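Epoxy floor in small workshop: dull patches near the racking, recoat or leave?

Posted in Floors and Surfaces

Vemside

We had a two-part epoxy put down in our unit in June, light grey, over a power-floated slab. The aisle is fine and still has its shine. Along the storage side the finish has gone dull in patches, and the dull areas don't respond to mopping. The slab was diamond ground before coating. Moisture was checked once, at one point only, and passed.

Cleaning is a neutral detergent at the strength on the bottle, by hand, with a flat mop. No solvents. The installer says wear, I say it is too early for wear.

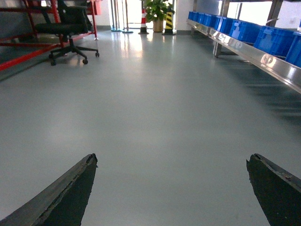 Total coated area is 484 square metres in two coats. The quote to abrade and apply one further coat is 4,000 plus VAT, and it means emptying the racks. Is there anything worth testing first?

Storage is small parts in plastic bins on steel racks.

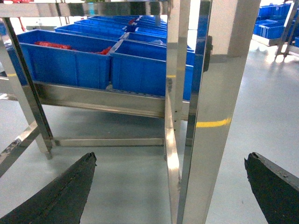
Storage side, blue bins on the stainless rack.

Zurkix

Had the same in ours. It was detergent film. Rinse with clean warm water and see. I wouldn't pay anyone until you've done that.

Cifuentes

Three causes give similar dullness and they need separating before you spend anything.

Residue. Mark out a square metre, scrub with clean warm water and a white pad, pick the water up with a wet vacuum and let it dry. If the shine returns, it was film. Change the mop water more often.

Amine blush. This forms during cure if the slab is cold or the air damp. It feels slightly greasy and usually comes off with warm water and a pad, though the gloss underneath may be reduced. Ask the installer for the slab temperature and dew point on the day of each coat. The slab should have been at least 3 degrees above dew point. If no readings were taken, put that to them in writing.

Abrasion. Look across the surface with a torch held low. Fine scratches in all directions mean grit underfoot. A mat at the door, roughly 6 paces long, does more than a further coat.

If it does come to recoating, the whole bay should be abraded to an even matt first. Patches will always show at the edges. One moisture reading is too few for a slab that size, so I would also repeat that.

Vemside

Tried the square metre by the racks. Partly better, still duller than the aisle. Have asked for the dew point records.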